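Search this site
Enter keyword
Go

November
By Marleny Correa, Letden Parks Trust

Letden Green to get new pavilion roof, wider paths and longer opening hours

LETDEN – The Letden Parks Trust is delighted to announce that work on the pavilion at Letden Green will begin in the new year, after 1,258 residents took part in the biggest local survey the trust has ever run. The project covers a new roof for the pavilion, wider paths on the east side of the park and a full resurfacing of the lower basketball court.

The Green has belonged to the town since a local family gave up its lower pasture for public use, and the trust has run it on a long lease from the town ever since. The pavilion came later. It has a main room, a small kitchen, changing rooms and a covered porch that faces the ball field, and on a summer evening it is one of the best places in Letden to sit down.

"I have been hoping for this for so long that I read the approval letter twice standing in my driveway," said Soledad Pennington, chair of the trust. "People love this park. They wrote pages and pages to us about it, and we read every word, and you can see their ideas all over the final plan."

The survey asked residents what they use the Green for now and what would bring them there more often. Better paths came first by a wide margin. Parents with strollers and people using wheelchairs told the trust that the stretch between the east gate and the playground is too narrow for two people to pass, and that it holds water after heavy rain. The new path will be wide enough for passing, with a gentler slope at the gate and fresh drainage along the hedge side.

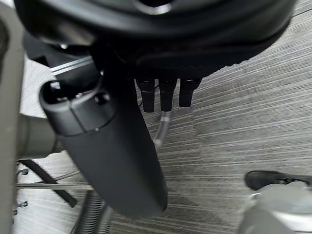
Longer opening hours for the pavilion were the next most popular request. The main room now closes at 6 p.m. for most of the year. Once the roof is finished it will stay open until 9 p.m., which makes room for the evening dance class, the chess club and the youth soccer coaches, who have been meeting in a parked van. Bookings for the new evening slots will open in the spring, and the hourly rate for Letden groups will stay the same.

The design was drawn up by Tullov, a local building practice, and keeps the porch and the green front doors exactly as they are. The old roof will come off in two stages so that the changing rooms on the north side can stay in use for as much of the season as possible.

"It's a lovely building and it has been patched so many times," said Zhuoran Xie, who led the design for Tullov. "When we got up there we found three different kinds of shingle! We wanted to give it one good roof, put proper insulation under it and let the rest of the place carry on being what it is."

Nazanin Rostami has coached girls' soccer at the Green for 17 years and was one of the residents who joined the planning walks over the summer. She said the players are already asking about the changing rooms, which will get new lighting and hooks at a height that the younger ones can reach.

The east path will be closed while it is being widened. Walkers can use the Shao Street gate, which will be unlocked at 7 a.m. every day during the work. The playground, the ball field and the dog run will stay open throughout. The lower court will close last, once the weather is warm enough for the new surface to set.

The trust is also adding 119 young trees and shrubs along the edge of the Green, mostly native kinds, with serviceberry and redbud near the playground. Yanling Mao, who looks after planting for the trust, will lead a morning walk along the new beds before the digging starts. It begins at the pavilion porch at 10 a.m. and all are welcome, dogs included, on a leash.

Plans can be viewed on the pavilion notice board and at the front desk of Letden Library. Comments on the path closure can be left in the box beside the library desk.

Related items

Winter hours for the dog run
Youth soccer sign-up: what to bring
Vekov Meadow mowing schedule
How to book the pavilion kitchen
Minutes of the fall trust meeting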